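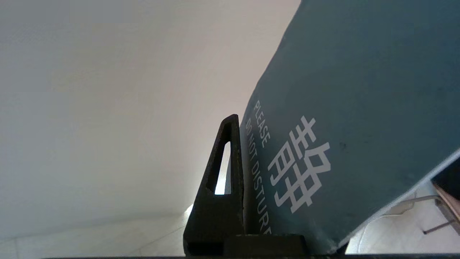 Jedari Door Hanger Set, 26 Pieces: Review

Jedari sells this set to guesthouses and small offices. I bought one pack in August for a six-room property, replacing paper hangers from Hauser that curled at the hook. Each room gets two hangers and the remainder stay in a drawer.

Legibility

The lettering is white, in capitals, next to one large Chinese character. The English reads easily from the far side of our corridor under ceiling lights at 9 p.m. The character does most of the work at a distance - guests who read no English have had no trouble with it.

Surface wear

The matte finish cuts glare but picks up marks. Smudges from handling come off with a damp cloth. Scuffs do not, and the worn patches turn whitish. 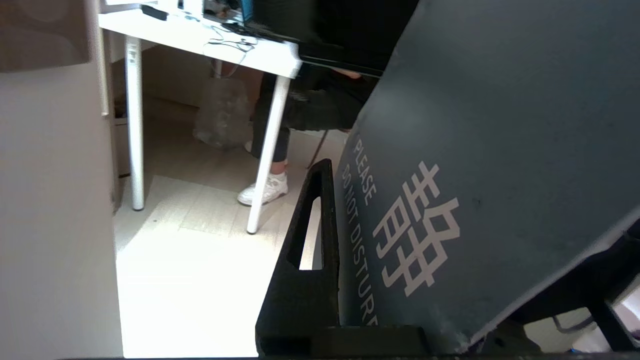
Fit

The opening clears our Murum lever handles with 6 mm to spare. On round knobs it is tight, and the hanger has to be turned slightly to seat. Anyone with oversized knobs should measure first.

Price and alternatives

I paid 1249 for the pack, before shipping. Brurkden has a comparable set at 746, but it is thinner and the print is on one side only. I would buy the Jedari set again for lever handles. For knobs, the Brurkden hanger fits better.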